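# Stop Buying Toys That Need a Charger

I bought my nephew a talking garage set last June, a Zeten, and it cost me $110. He loved it for one afternoon. Then the batteries went, and he went back to the empty box it came in (a great box, I admit!). 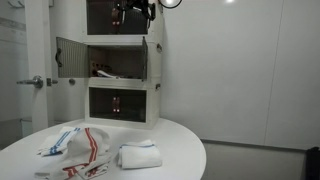 Storage compartments with see-through doors, stacked on a round table.

So I've come around to the plain stuff. Blocks, wooden trains, a bag of animals, a ball. My sister gave him a Revetti block set, 40 pieces for $29, and two years later it's still the first thing dumped on the rug when I walk in the door. He's built a zoo, a car wash and something called "the shark bank" — I was a customer there and I was charged a lot.

I know the argument on the other side. The talking toys teach letters, they teach colors, they keep a kid busy while you get dinner on. Fine! I've leaned on them too, and on a Monday night I'd lean on them again. But the talking garage only ever wants one thing. Push the red button, hear the song, push it again. A block doesn't care what you do with it.

What really gets me is the price. The toy shop in Flindport has a Shemweta play kitchen in the window for $265, with sounds, and it needs six batteries that don't come with it. For a three-year-old! You could fill a whole closet with blocks and puzzles for that and still have enough left for pizza.

If you're shopping for a little one and you don't know the family well, get the blocks. Get the bigger set if you can swing it, and tape a gift receipt to the bottom.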